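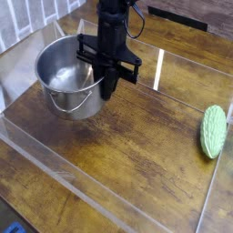
Tevadow software group
Minutes of the weekly meeting
Wednesday, July 6, 2022

Present: control, perception, planning, tooling. The Stefanou side joined by phone for items 2 and 3 and left after that.

1. Minutes of the last meeting
Accepted with one correction. In the part on logging, "the planner drops messages" should read "the recorder drops messages". The planner group asked that this be changed also in the copy that was sent to Stefanou.

2. Perception
The new version of Veser is installed on the bench computer. Object masks are more stable than in the March version, but shiny metal is still a difficulty. The inside of the pail reflects the light and the depth values there have holes. Veser then fills the holes with the height of the table, and the planner believes that the pail has no bottom edge. Perception proposes to mark such points as unknown and to let the planner decide. Planning agrees, on the condition that unknown points are sent in a separate field and not as zero.

The clear walls were discussed again. They are now entered by hand in the world model as fixed planes. It was asked if they could be found from the depth image. Perception answered that this is possible but not worth the time at this moment. The planes stay as they are. Whoever moves a wall must run the calibration script again and write it in the bench log.

The bitter melon gets a good mask when it is away from the wall. Close to the wall the mask becomes larger than the object. Perception will collect 120 more images with objects near the walls and label them before the next release.

3. Planning
Planning time was measured on 30 requests. In 21 of them Lelo returned a path inside the time limit. The others were stopped by the limit and the arm did not move. Most of these had a goal with one finger inside the rim and one finger outside it.
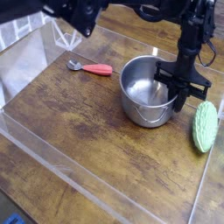
For this kind of goal the collision check uses a closed cylinder for the pot, so every grasp on the rim is in collision from the beginning. The present solution is to switch off the check between the fingers and the pot for the last part of the approach. Control is not happy with this, as the thin wire handle is then also not checked. It was decided to replace the cylinder by an open shape with a wall and a bottom, and to keep the handle as a separate body. Stefanou asked if the open shape will make planning slower. Planning expects roughly 30 percent more time for each check and will measure it.

4. Control
The speed limit near the walls is now read from the configuration file and is no longer written in the code. The old value stays as default.
The gripper driver reports "closed" too early when the fingers touch a thin edge. Control will compare the finger position with the command before it sends the state. No change in the message format.

5. Tooling
The recorder fix is merged. Playback in Lelo still shows the arm and the camera images with a small shift in time. Tooling thinks the reason is the time stamp, which is set when the message is written and not when the image is taken. To be checked together with perception.

6. Actions
Perception: separate field for unknown depth; images near the walls.
Planning: open shape for the pot, handle as own body, new time measurement.
Control: gripper state.
Tooling: time stamps in the recorder.

7. Other business
The bench calendar has double bookings again. Please write the name of the group in the entry.
Next meeting at the same hour next week, without Stefanou.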